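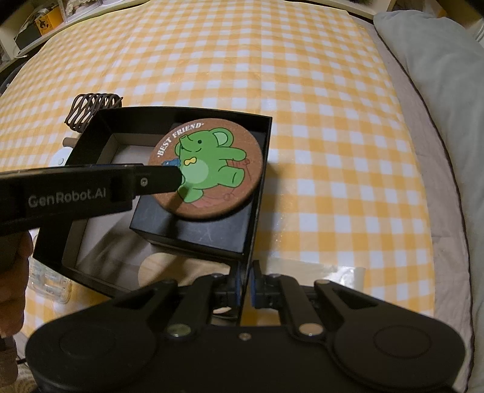 Home Shop About Care Trade Contact

About Grustico

Salamatu Ayaaba
November 27, 2022

Grustico sells cork coasters, table linen and cushions by post. The business is run from two rooms above a print shop in Clustberg, one used for stock and one for packing. Printing is done downstairs under contract. Linen and cushion covers are sewn by Rurkden, a workshop on the same street, and come to us pressed and folded.

Coasters

All coasters are round and cut from pressed cork sheet. The sheet is made from ground cork and a binder, so the surface has a visible speckle and the base colour varies from one batch to the next. We do not sort by shade. Customers who want a close match within a set should order the whole set at one time, and should say so in the notes box at checkout.

The designs are mostly animals with a word or two of lettering, drawn for children's rooms, desks and small gifts. White is the hardest colour to print well on cork. It needs an opaque layer, and very fine lettering can fill in at the corners, so we keep letters plain and fairly wide. Thin outlines in pale colours come out fainter than they look on a screen. Our product photographs are taken from printed stock for that reason, and the original drawings are not shown on the shop pages.

Each coaster is checked by hand before it is packed. We look for chipped rims, lifted print and lettering that has moved too close to the edge. Coasters that fail on appearance only are sold as seconds at our January sale. Chipped ones are not sold.

Cork marks less than card but it will still take a stain from coffee or red wine if left overnight. Wipe with a damp cloth, dry flat, and keep away from radiators. Dishwashers will lift the print.

Boxes

Gift orders go out in a rigid board box with an inner box or a fitted tray. Black is the standard colour. The finish is matt, and it picks up light scuffs from handling. Small marks on an inner box are treated as normal wear and we do not replace a box for them, though crushed corners and split seams are replaced free of charge if we hear within six days of delivery.

A single coaster is laid flat on the inner box with the print facing up. Sets are stacked with tissue between each piece. Nothing is glued or taped down, and the boxes can be used again for storage. Several customers keep letters or sewing things in them.

Linen and cushions

The tablecloth range is gingham only. We have looked at stripes and plain colours more than once and have gone back to checks each time — they hide creases, and the pattern gives the cutter a straight line to follow. Adi Hartono handles the linen orders and holds offcuts for anyone who needs a patch or a matching napkin. Write to him with the order number and the colour of the check.

Cushions are finished with piping in a darker shade than the cover. The piping cord is pre-shrunk. Covers come off for washing at a low temperature and should be pulled into shape along the seams while damp. Inner pads are sold separately, in sizes slightly larger than the cover so that the corners fill properly.

Range and stock

The current list has 127 items, of which coasters make up the greater part. Darko, our trade label, supplies cafes and gift shops with the same coasters in plain card sleeves, minimum order eight of any one design. Trade customers can ask for mixed designs but delivery then takes longer.

We do not print customer artwork at present. Orders are packed in the sequence they arrive, and large orders may be sent in more than one parcel. Visitors to the Clustberg rooms are welcome by appointment — the stairs are steep and there is no lift.

Recent items
Washing and drying gingham
Cushion pad sizes
Darko trade list and order form
Seconds: how we grade them
Returning a damaged box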